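Props and titles notebook, December, 7.30 in the morning

Got in early because the heating at Grendthorpe comes on at six and my flat's doesn't. Tea, then straight into the season finale titles for Plirnix. The network wants the key art and the title card to match now, so the lettering I'd finished has to go from silver to that rusty red they've put all over the posters. I quite like it! But red on a night shot goes muddy the moment it's compressed, and the last episode is practically all night shots.

Tried three reds on the harbour opener. The poster red looks lovely on the good monitor and like gravy on the telly in the kitchen. Lifted it a bit, added a very thin pale edge, much better. Saved as harbour_red_b. Please don't use harbour_red_a, Reinaldo, I know it's sitting there in the folder looking finished. 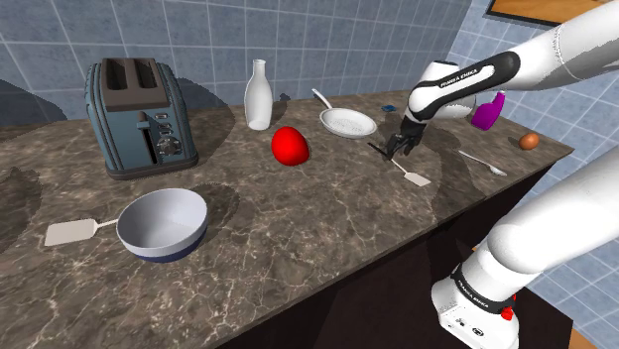
Counter, blue tile, toaster at the back left.

Spoke to Pavithra Raju about the time jump. The writers have moved it again: the show now picks up 2 years after the hospital fire (it was five when we made the ageing notes, so half of those are for the bin). Inspector Hegde keeps her old coat after all, which saves us a coat. Her warrant card needs a new photo though, and the date on it has to be redone, and the newspaper in the café, and the calendar behind the desk sergeant that somebody will pause on and post about within the hour.

Watched the rough cut of episode 5 over lunch. It runs 53 minutes and has to lose a fair bit. My bet is the Vilamura flashback goes, and I'll be sad, as I spent ages on the hotel stationery for it (headed paper, luggage labels, a little bill for two coffees). Reinaldo Portela reckons it stays in because it's the only time you see the brothers getting on. He's usually right about this stuff, annoyingly. Keeping the stationery box on the low shelf until we hear.

The "previously on" reel is still a mess. The edit gives away who's in the boat if you know the blue jumper, and everyone who watches this show knows the blue jumper. Asked for a different shot. Also the recap music stops a beat before the title card lands, so there's a hole there. Tried holding the card back and it just looked late. Needs the music moving, so that's one for the sound lot.
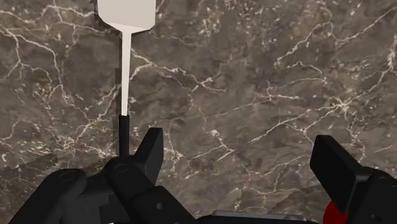
Does the finale get the full title sequence or the short one?
The short one, 30 seconds, with the full version held over for the end credits.

Left for tomorrow: warrant card photo, red pass on the remaining cards, chase the new boat shot. The label printer is out of the wide tape again and I've put it on the order sheet.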